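About Clarum

Clarum is an independent news service covering conflict, displacement and humanitarian relief. We publish reports, explainers and a daily briefing on our own website, and we supply copy to regional newspapers and radio stations that don't have staff abroad.

Our head office is in Padlow, above the old corn exchange. Most of our reporters live in the countries they write about and work from home, from shared offices or from wherever they can get a signal.

What we cover

Our main subject is what happens to civilians during a war and in the years after it. That includes ceasefires and how they are kept or broken, the movement of food and medicine, the running of camps, the return of people to their homes, and the slow business of reopening schools, courts and clinics. We also report on the talks that go on between governments and armed groups, where we can do so from more than one source.

We don't try to cover everything. Readers who want stock market news, sport or a full account of the day's politics will need to look elsewhere. We have 49 regular contributors, and spreading them across every story would mean doing most of them badly. When a conflict falls outside the areas where we have people, we will usually run agency copy and mark it clearly as such.

How we started

Clarum began as an email newsletter sent out each evening to 540 subscribers, most of them aid workers, interpreters and people with family overseas. It was a plain list of road closures, border openings and official statements, with a short note on which of them had been confirmed. Local papers started asking if they could reprint parts of it, and the first paid contract followed that February.

The newsletter still goes out. It is now called the Evening List, it is still free, and it still has no pictures in it, so that it will load on a poor connection.

Our desks

The Padlow desk edits all copy, handles legal checks and looks after the website. It is staffed from early morning until the Evening List has gone out. A duty editor is on call overnight.

The Mridha desk deals with languages. It translates incoming statements, broadcasts and court papers, and it checks every quotation that was not given in English. If a phrase can be read in more than one way, we print the original beside our translation. The desk was set up after we mistranslated a line in a ceasefire notice and had to withdraw two stories.

The Telitz desk works on records — aid deliveries, satellite images, flight and shipping data, lists of the missing. Much of what it does never appears under a headline. It builds the tables that other reporters use, and it keeps the archive of documents we have been sent.

How we check a story

A claim that people have been killed, detained or forced to leave an area needs two sources who do not depend on each other. An official statement counts as one source. So does a statement from an armed group. Video sent to us by the public is checked for place and date by the Telitz desk before it is used, and if we can't settle both we don't use it.

We give casualty figures with the name of whoever supplied them. When figures differ, we give the range and say who stands behind each end of it. We do not average them.

Reporters may agree to keep a source's name out of print if the source would be at risk. They must tell the duty editor who the source is. The reason for leaving out the name is given in the story, as far as that can be done safely.

Safety

We do not send anyone to a front line who hasn't asked to go. Reporters and drivers, interpreters and local fixers are all insured under the same policy and on the same terms. Anyone working for us in a conflict area checks in twice a day, and there is a written plan for what the desk does if a call is missed. Contributors can turn down an assignment at any stage without giving a reason and without losing later work.

We don't commission freelance work from places where we would not send our own staff.

Who pays for us

Around half of our income comes from the newspapers and stations that take our copy. The rest comes from reader subscriptions, training courses and a small number of grants. No single grant may make up more than 20 per cent of our income in any year. We don't take money from governments, political parties, arms manufacturers or security contractors, and we do not run articles paid for by advertisers.

A list of all grants is published with our yearly accounts, which can be downloaded from the Reports page.

Corrections

If we get something wrong, we correct it at the top of the article and say what has changed. Spelling mistakes are put right without a note. Serious errors are also listed in the Evening List on the day they are corrected. Complaints about accuracy are answered within 30 days, and sooner when the article is still being widely read. Write to the corrections desk with the headline and the passage you are concerned about.

If you aren't satisfied with the reply, you can ask for it to be looked at by our outside reader, who is not employed by Clarum and whose findings we publish in full.

Working with us

We take on two trainees a year, based in Padlow for the first six months and then at one of the other desks. Posts are paid. A degree is not required, but a second language is, and it need not be a European one. Freelance pitches should be no longer than a page and should say who you have already spoken to and how you would reach the area — please don't travel first and pitch afterwards.

Newspapers and stations interested in taking our copy can ask for a two-week trial. Community radio stations and school newspapers may use the Evening List without charge, provided it is credited and not altered.

This page was last updated on 9 May 2021.

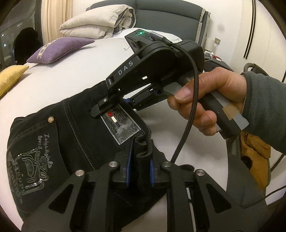
Can a community radio station shorten the Evening List to fit a bulletin?
Stations may read out single items and leave others out, as long as each item used is read in full and Clarum is credited. The wording within an item should stay as we sent it, including any note on whether it has been confirmed.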